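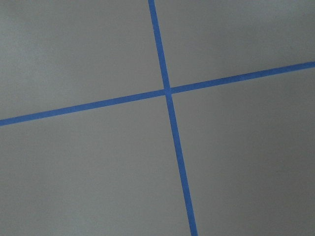
Drop the grid fit and see if the offset survives, was the advice that came back from Plonia overnight. It would take the tape lines out of the extrinsics refinement and leave only the hand-eye solution from April. I had expected a longer reply, given the size of the log bundle I sent.

17 May 2019, Skererby

Did as suggested. Switched off the line residuals, reran the replay, and the offset survived with the same sign and nearly the same size. So the grid fit is cleared, at least as the main cause. It still has a bug of its own. When only one crossing is in view, the solver can match it to the wrong node and settle one whole cell away with a low residual. I added a check against forward kinematics that rejects any match more than half a cell from the predicted node. Should have been there from the start.

Next suspect was time. The wrist images are stamped on arrival at the host and the joint states are stamped in the controller. I had assumed the two clocks were close. Logged both against the host's monotonic clock for 600 seconds and plotted the difference. Image stamps lag by 43 ms on the median, with a tail out to 120 ms when the second arm's driver is publishing. That accounts for an offset that grows with joint speed and vanishes at standstill, a pattern I had noted last month and then explained away as cable drag.

Put a fixed latency term in the transform lookup and left the tail alone for now. A proper fix needs stamping at capture, and that means touching the Alaoui driver, which I would like to avoid before the next merge.

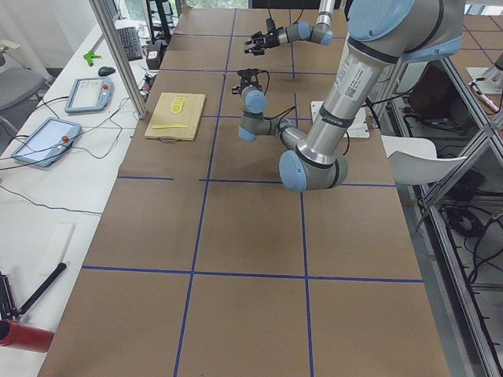 With the latency term in, replayed the same bundle. The slope against joint speed is gone. A small constant remains, roughly what the hand-eye residual would predict. Good enough to go back to planning.

Purkuvia still plans the two arms one after the other, with the first trajectory frozen as a moving obstacle for the second. It works until both goals are near the middle of the table. Then the second arm gets a legal start, a legal goal and no path, and the planner spends its full budget before saying so. Changed the order so that the arm with the smaller clearance at its goal plans first. Fewer timeouts in replay. The ones left are all cases where the elbow has to swap sides, and I don't think ordering can help there. A joint plan over both arms would, at a cost in search time I have not measured.

Also found that the collision padding was being applied twice on the forearm links, once in the model file and once at load. Removed it from the model file. Some of what I called planner failure in April was this. 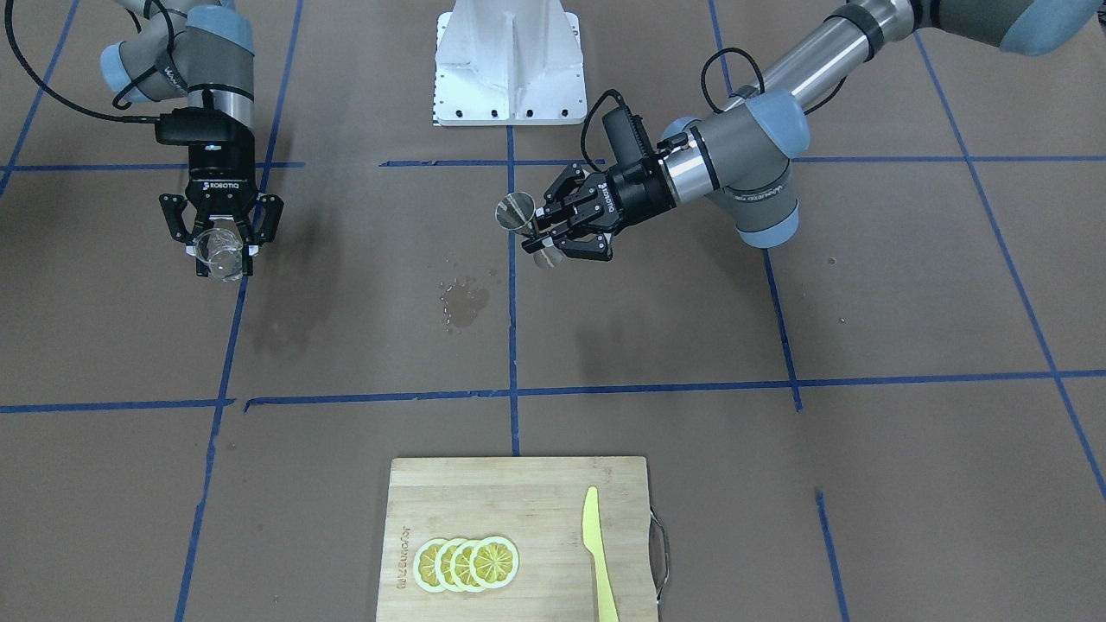
The other open item is held objects in the planning scene. Depth on clear plastic and glass is mostly holes, plus whatever surface is behind, so the segmentation returns fragments and the attached shape comes out too small. Stopped using depth for these. The attached body is now a cylinder taken from the object class, placed from the finger opening and the tool frame, and inflated a little along its axis because grasp height is poorly known. It is crude. A cup that deforms under the fingers will not match its cylinder, and tilt about the finger axis is unobserved from joint data alone. I set a tilt bound in the config and have the planner treat the swept volume as occupied.

Grip force stays at the per-class default. I wanted to lower it for thin plastic, but the object-detected flag flickers at the lower setting and the state machine reads that as a drop. Debounced the flag over three samples. It has not been run long enough to trust.

Left to do: unit test for the one-cell slip, latency term moved from the code to the config, a note to Plonia with the clock plot attached. Tagged the branch and pushed it. The replay job is running with the new ordering and I will read the numbers in the morning.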